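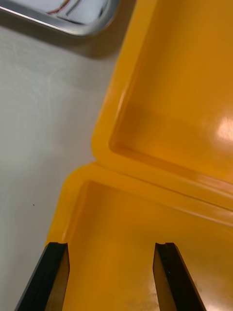

The Dresuron case, open on the bench, hinge line between the two halves.

Dresuron yellow parts case: long-term review

Reviewed by Seema Pant

Summary: a molded plastic case with two recessed halves, used for small wiring parts. Good shell, average hinge, poor labeling options. Recommended for sorting harnesses and leads. Not recommended for loose screws.

Background

I do low-voltage rework for Drirkthorpe, mostly short harnesses with spade terminals at one end and a small signal plug somewhere in the bundle. Parts arrive mixed and leave sorted. The Dresuron replaced a set of Joshi drawer inserts that had cracked at the corners. I bought 8 of the cases in November and have put 3,066 pieces through them, counted from the job sheets. Of those, 1,204 were harnesses. The rest were single leads and small components.

Shell

The plastic is glossy and saturated yellow. Rims are thick and raised, corners are rounded, and the inner walls slope to a flat floor. The slope matters more than I expected. A short lead can be pushed to the wall and rolled up it with one fingertip, which the Joshi inserts, with their square internal corners, did not allow.

Gloss is the main fault. Under overhead light the flat floor throws glare, and a clear terminal sleeve lying in the bright patch is hard to find. A matte floor would fix this. I tried a paper liner in one case and it worked until the edges curled.

Hinge

Opened out, the two halves lie side by side and both can be used as trays. The hinge line forms a pair of ridges with a narrow groove between them. Fine wire finds this groove. Keep stripped ends away from it. After regular use the hinges on my cases still close square, but one has developed a click at 70 degrees of opening. Ustau sells a similar case with a separate pin hinge, which can be replaced. The Dresuron hinge can't.

Capacity with harnesses

The harness I used for most of the testing has a red lead and a black lead, each ending in an insulated female spade, and a twisted green and yellow pair ending in a small white plug. Tape holds the bundle together below the point where the leads split. Packed flat and parallel, with the taped ends toward the hinge, they come out one at a time. Dropped in at random they interlock, and the spades are what catch. Lift by the tape and let the connectors hang free. 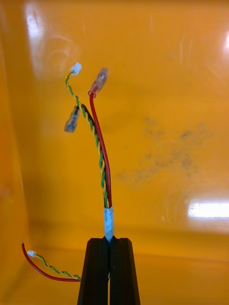
Use with a sorting tray

The case is storage. It is a bad inspection surface for the glare reason given earlier, and I pair it with a stainless steel tray with rounded corners and a raised rim, lined with white paper. Thin black wire shows up clearly on the paper, as do small silver components on short leads. The workflow is case to tray, check, tray to case. Put the tray in the middle of the bench and the cases to the sides.

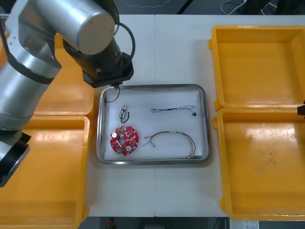 Ebony Te Moana, who works the late shift at the same bench, prefers to fill the tray once and clear it fully before opening a second case. I run two cases open. Her method is slower per batch and produces fewer misplaced leads.

Cleaning

Warm water and dish soap. Tape adhesive comes off with isopropyl alcohol on a cloth. The gloss scratches if you use the rough side of a sponge, and the scratches hold dust.

Ratings

Shell: 4 out of 5
Hinge: 3 out of 5
Visibility of contents: 2 out of 5
Overall: 3.5 out of 5

I would buy the case again in a matte finish. Dresuron does not currently list one.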